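The Bretstead big cat, again

September is when the cat comes back. It has done this every year since I moved here, and I'm told it did it for a good while before that. The barley comes off, the light goes low in the evenings, and somebody driving home from Stellitz sees a large dark animal cross the road with a long tail behind it.

This time it was seen twice inside a week. The first was near the old Grunard feed store, a little after nine at night, by a man on a bicycle. The second was from the upstairs window of a house that backs on to the allotments. Both sightings went on the town's online noticeboard, and when I last looked there were 397 replies under the second one, which is more than we got for the flooding.

I have read all of them. I'm not proud of it.

What I was hoping for was one reply that gave a measurement. How high did it stand against the gate? Which gate? The man on the bicycle said it was "the size of a Labrador, but wrong", and I can work with that, sort of. A Labrador is a fair-sized dog. It is also an animal of which Bretstead has a very large supply, in black, many of them let out for a last run at a little after nine at night. But by the fortieth reply the Labrador had become a Great Dane, and by the evening of the following day people who hadn't been there were saying it was six feet long without the tail.

The window sighting came with a video. I've watched it more times than I should have. It shows a dark thing walking along the top path between the bean rows and then going behind a shed. It walks like a cat, I'll give it that, with the low shoulders and the head held still. It walks like a cat because I think it is one. There's a water butt in the video and the animal passes right in front of it, and I went up there with a tape measure to see what sort of water butt it was. The ordinary sort. The animal's back comes up to the tap. I've got the same butt at home, and the back of my neighbour's tom comes up to the tap as well, and he is called Farooqui after a dentist and has never taken a sheep.

I put this on the noticeboard, politely I thought, and was asked whether I had ever seen a panther in the wild. I haven't. Neither had the person asking. 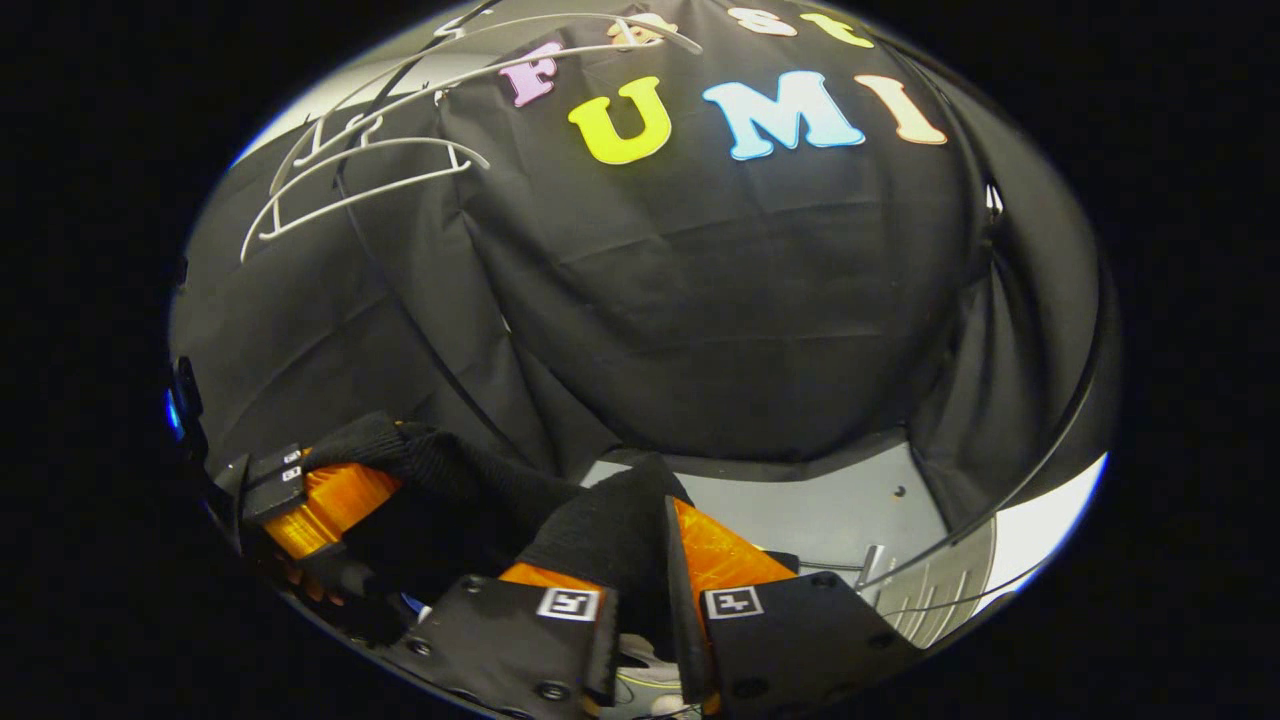 The trouble with being the doubtful one is that you end up arguing with people you like. Samina Swati keeps six ewes on the slope behind the chapel and lost a lamb in the spring. She found what was left of it under the hedge, and she is quite certain that no fox did that. I went to look at the time. I'm no vet. It had been pulled about a good deal and the ribs were clean on one side, and it was upsetting, and I said I was sorry and kept my views to myself. But a lamb that dies in the night gets visited by everything. Foxes, crows, a badger if there's one passing. By morning it can look as if something enormous has been at it. Samina knows that better than I do, having kept sheep for longer than I've kept anything, and she still says cat. I have to put that on the scales somewhere. I just don't know how much it weighs.

Then there's the paw print. Arsalan Tanoli has a plaster cast of it on the shelf behind his counter, and if you buy a newspaper you'll be shown it. He took it himself from the mud by the ford. It is big, and there's no arguing with the size. What I would argue with is the row of small dents in front of the toes, where claws went in. Cats walk with their claws tucked away most of the time. Dogs can't. I said this to Arsalan and he said that it might have put them out because the bank was slippery, and to be fair to him that does happen. So now the print is a cat's if it has no claw marks and a cat's if it has. I bought my paper and went home.

I should say what I do believe, or this is just a man being sour about other people's fun. I believe that people did once keep large cats in this country as pets, that it was made much harder to do so, and that a few owners took theirs for a drive and came back without them. That was a long time ago. Those animals are dead. For there to be one walking through Bretstead now they'd have had to find each other and breed, over and over, and in all that time not one of them would have been hit by a lorry on the Stellitz road, which manages to flatten deer, badgers, somebody's goose and my own left wing mirror. That's the bit I can't get past -- the lorry. Show me one on the verge and I'll put up the bunting myself.

And there are the trail cameras. Half the town seems to have one strapped to a tree now. There are 2 on the allotments alone, put up after the marrow thefts, and they take a picture whenever anything warm goes by. The chap who looks after them let me go through a month of it on his laptop. Hedgehogs, a very fat fox, a muntjac, the backside of the same muntjac, a great many cats of the usual size, and me, in a hat, holding a tape measure. He reckons he's had 1000 pictures off them since the summer. No panther. The reply to this on the noticeboard was that a panther would know to avoid cameras. If you say so! I would only point out that it didn't know to avoid the man with the bicycle.

My wife thinks I should leave it alone. Her view is that it does no harm, it gets people talking to each other, and that I enjoy it as much as any of them. There may be something in that. I did go out last night with the good torch. I told her I was checking the greenhouse door.

But I'm less sure about the no harm part. A couple of parents have stopped letting their children walk back by the ford after football, and it's the safe way home -- the other way is along the road, where the lorries are. Somebody has also been talking about sitting up with a rifle. I'd ask him to think about how many black Labradors there are in this town, and how many of them wear a collar you could see at night.

If you saw it, do write and tell me. I mean that, and I won't be rude. What I'd like is the time, where you were standing, and what it walked past, so that I can go and measure the thing it walked past. A photograph with a fence post in it would be worth more to me than all those replies put together. The feed store gate is four foot two at the latch end, in case that helps anyone.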